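Gripper money is in, so now we have to spend it wisely

January 2023

Good news from our corner of the building! Our equipment request for the year came back signed, and I have 2,652 dollars to put toward grippers, marker cubes and all the small stuff that goes with them. I asked for a bit more than that (of course I did), but I'm not complaining.

The big question is what to buy first. Rajeshwari Arumugam and I have been going back and forth between two quotes, one from Funent and one from Howells. Funent is cheaper up front, but they charge 300 dollars for a set of spare fingers. Howells throws the fingers in and then wants 200 dollars for shipping. You can guess how much fun our spreadsheet is right now!
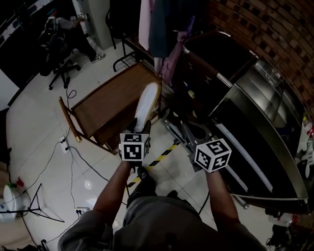

Mollmont Handling Lab

A marker cube goes in each hand when we work, and I'd like every station to have its own pair plus a spare pair on the shelf. Printed cubes cost next to nothing, so that line is easy. Cables are another story - I left them off last year's list completely and ended up begging for power strips by spring. They're on the list now, along with decent cable covers and more black-and-yellow floor tape.

Shoes and clothes matter too. Soft, bendy things are a good test for a gripper, and Rajeshwari wants to try 2 different finger pads on them before we commit to a full order. Vellia has offered to lend us a sample set, which would save me from guessing.

I'm also putting a little aside for a second cart, but only if the gripper quote comes down. Orders need to be in before May, when the books close on this round. If your group has bought from either supplier and has opinions, come find me or drop a note in the lab mailbox - I'd love to see what you paid for spares.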